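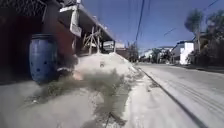
Frontage, street side. Sand pile, barrel, overhang with hanging sign.

FRONTAGE AND SIDEWALK WALK-ROUND
Site: Skumstead, street front and both returns
Contractor: Dudás (groundwork and masonry), Trumevitz (timber and overhang)
Walked by: Amos Pettigrew, for Preltlow
Month: February
Start 7:40 am, done before 9
Sheet no. 159

Marks used: OK / FIX / STOP / N/A. FIX means by end of shift unless I wrote something else. STOP means nobody works under or next to it til I've signed.

1. SIDEWALK AND WALKING ROUTE

1.1 Clear walking width past the works
FIX
Sand is heaped on the pavement right in front of the building. Slopes run out toward the edge of the road. Anybody on foot has to go round it on the road side. Need 36 in. clear minimum, more if we can get it. Pull the toe of the pile back toward the building or get it in bags. Dudás to do, not Trumevitz, it's not their sand.

1.2 Surface condition
FIX
Dusty all over. Sweep, then damp down, then sweep again. Don't just hose it, it'll go straight in the gutter and we had that talk already.

1.3 Cracks, seams, trip edges
OK, with comment
Dark line running diagonally across the pavement, near side. Crack or a joint, didn't get down and scrape it. No lip under my boot. Spray a mark each end and look again next sheet.

1.4 Curb
OK
Reads clear as a dark line the whole way down. Keep it that way, no sand over the top of it. If the pile creeps over the curb that's a STOP next time.

1.5 Pedestrian signs, both ends
FIX
Far end one was face down when I got there. Stood it up. Needs a sandbag on the foot, and we are not short of sand.

2. LOOSE MATERIAL

2.1 Sand pile, location
FIX
See 1.1. Agreed spot was inside the line. Delivery ticket 786 says "drop at frontage" so the driver did what it said. Whoever writes the next ticket put INSIDE LINE on it in capitals.

2.2 Sand pile, height and slope
OK
Rounded top, sloped sides, no undercut face. If you dig from it, dig from the top. No caving in from the bottom with a shovel.

2.3 Sand pile, cover
FIX
No tarp on it. Pale stuff, fine, blows about. Tarp and weight the edges. Blue tarps are in the lockup, second shelf, under the cones.

2.4 Objects left on or in the pile
FIX
Something small and dark up on the top slope. Take off whatever it is before the tarp goes over. Pile is not a shelf.

2.5 Debris and dust in front of pile
FIX
Brownish green mess at the foot of the sand, reaching toward the barrel. Keep it separate, don't shovel it back in with clean sand. Mason will not thank you. Bag it, tag it mixed waste.

2.6 Cement and bagged goods
OK
Indoors, off the floor, on pallets. One split bag, taped.

3. BARRELS, DRUMS, CONTAINERS

3.1 Blue plastic barrel at frontage
FIX
Standing upright, good. Dark round holes in the side, so it can't be used to hold any liquid, full stop. Not for water, not for fuel, not for wash-out. Dry rubbish only. Write DRY ONLY on it with the paint pen, two sides.

3.2 Barrel position
OK for now
Close in to the building on the pavement. Keep it tight to the wall, don't let it walk out toward the curb over the week like the last one did.

3.3 Rim and edges
OK
Ribbed rim, looks sound. Check the holes for sharp burrs when you move it, gloves on.

3.4 Labels
FIX
See 3.1. Two more drums in the back yard no label either. Same pen, same job.

3.5 Fuel and oil
N/A at front. Back yard can is in its tray. Fine.

4. OVERHANG AND WHAT HANGS FROM IT

4.1 Overhang, general
OK with comment
Long one, comes out from the building a good way. Pale underside. Looked along it from the street and from below, no sag I could pick out. Trumevitz to put a level on it anyway and write the reading in the book. The book, not a text to me.

4.2 Underside
OK
No loose boards found. Tapped what I could reach with the pole.

4.3 Hanging sign
FIX
White sign, narrow, hung upright from the overhang near the front. Fixings to be checked from a ladder, both ends, today. If either one moves by hand, sign comes down and goes inside. It's not doing anything for us up there while the works are on.

4.4 Head clearance under sign
OK
Cleared my hard hat. Tape it properly when you're up the ladder and fill in here: ______ in.

4.5 Lighting under overhang
FIX
Dark under there before 8. One lamp on a timer would do. Asked for this last month.

5. TIMBER POLES AND BRACING

5.1 Poles, condition
OK with comment
Wooden poles, crossed in an X in front of the building face. Run a hand down each one for splits. Do it with gloves. Any pole with a split longer than your hand, swap.

5.2 Crossing points
FIX
Every crossing to be checked for tightness and re-done if it gives. Trumevitz lead to sign each one off on the tag card. Card at present is blank apart from a coffee ring.

5.3 Feet of poles
FIX
Couldn't get to all of them past the sand. Clear first (1.1) then check footing and sole plates. Do not mark this OK from a distance.

5.4 Loading
OK
Nothing to be stacked on or leaned against the poles. Load note from Trumevitz says 900 lb for the bay, evenly spread. Note needs to be pinned up where people can read it, at the moment it's in somebodys truck.

5.5 Visibility to walkers
FIX
Hi-vis tape on the poles up to head height, street side.

6. METAL GRILLE AND BUILDING FACE

6.1 Grille / mesh panel
OK
Dark metal, set in the building high on the left of the frontage. Pushed on it with the pole, solid. Keep it unblocked, no sheeting over.

6.2 Wall under grille
OK with comment
Reddish, in shadow most of the morning. Bring a flashlight and check for loose render next walk. I didn't have mine.

6.3 White structure farther along
N/A
Past the end of the overhang, same side. Outside our line. Don't store against it and don't tie off to it.

7. STREET

7.1 Road surface
FIX
Dust layer on the road, tire tracks showing through it. Some of that is ours, some isn't, we sweep it all regardless. Sweep the full length of the frontage plus one truck length each way.

7.2 Deliveries
OK with comment
Curved tracks near the frontage. Trucks to pull up parallel and stay off the curb. Spotter for every reverse. Every one.

7.3 Drains
FIX
Sock on the nearest inlet is half full. Empty, refit. Count as done only when you've looked inside, not just at the top.

7.4 Cones and barrier
FIX
Cones to run along the curb line for as long as the sand is out. Take them in at night, we're down to the last set.

8. PPE AND PEOPLE

8.1 Hats, boots, vests
OK
One reminder given, put on right away.

8.2 Dust masks
FIX
Box in the lockup is down to the last handful. Order more. Anyone sweeping dry or handling sand wears one, that includes people who are "only doing it for a minute."

8.3 Eye wash
OK
In date. Seal not broken.

8.4 First aid box
FIX
No medium gloves. No big plasters.

8.5 Sign in sheet
FIX
Three names missing agianst what I had on the radio. Fill it in when you arrive, not at lunch.

SUMMARY

No STOPs today. If the sign fixings move (4.3) or the pole feet are no good (5.3) either of those turns into one, call me before anyone goes back under.

Order of work please:
Sand back off the walking route
Pole feet
Sign fixings
Tarp
Mixed debris out
Sweep pavement and road
Everything else

Time allowance for the clear up, two people, around 900 minutes between them including the back yard. Book it to general prep, not to masonry.

Cost of replacement cones and masks to Preltlow, send me the receipt.

Re-walk at 3:30 pm for items 1.1, 4.3 and 5.3 only. Rest on the next sheet.

Signed: A. Pettigrew
Received for Dudás: ____________
Received for Trumevitz: ____________

Added 3:50 pm
1.1 sand pulled back, 41 in. clear at the tightest. Closed.
4.3 ladder check done, both fixings tight. Closed. Clearance figure still not filled in at 4.4, somebody fill it in.
5.3 two feet checked, rest still to do. Stays open. Nothing stacked in that bay tonight.
2.3 tarp on but only weighted one side. Other side before you leave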